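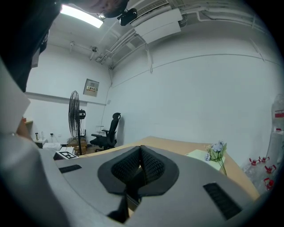

Photo: Effie Urquhart

I've wanted to see the Moncrieff woolen mill since my aunt gave me one of their blankets, so when they opened the doors for a Sunday in August I was in the parking lot before the coffee cart was. Admission was free, and you got a paper wristband and a slot on one of the tours. Mine was led by Ginette Kowalchuk, who started there as a teenager in the mending room and still talks about it like it's her own kitchen.

We began with the raw fleece, and oh, the smell! Lanolin and barn and something like old candles. Ginette let us push our arms into a bale up to the elbow and my hands were soft till dinner. Then came carding, which I could have watched all day - the wool goes in as clumps and comes off the other end like fog. 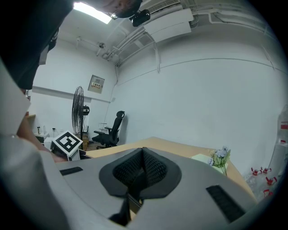

The weaving shed is the loud part. They hand out earplugs and you should take them. The oldest loom there has 1124 warp threads on it, all tied in by hand when the pattern changes, and Rory Swanson told me (well, shouted at me) that it takes him most of two days. He was setting up a green and rust plaid they call Florwood and I have already asked for it for my birthday.

Lunch was a bit of a letdown. One food truck, a line down to the road, and they ran out of the lamb pies just before I got there. I had a cheese roll and sat on the wall by the river with a nice couple from Dondier who drive over every year for the seconds sale.
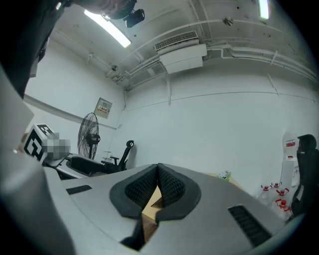 And the seconds sale is worth the drive. It's up a steep set of stairs over the dye house, so leave the stroller in the car. I came away with two scarves and a lap blanket with a tiny slub in one corner that I had to hunt for. Cash only at the table, by the way, and the closest ATM is back in town. Doors close at 5 but the good plaids were gone by two.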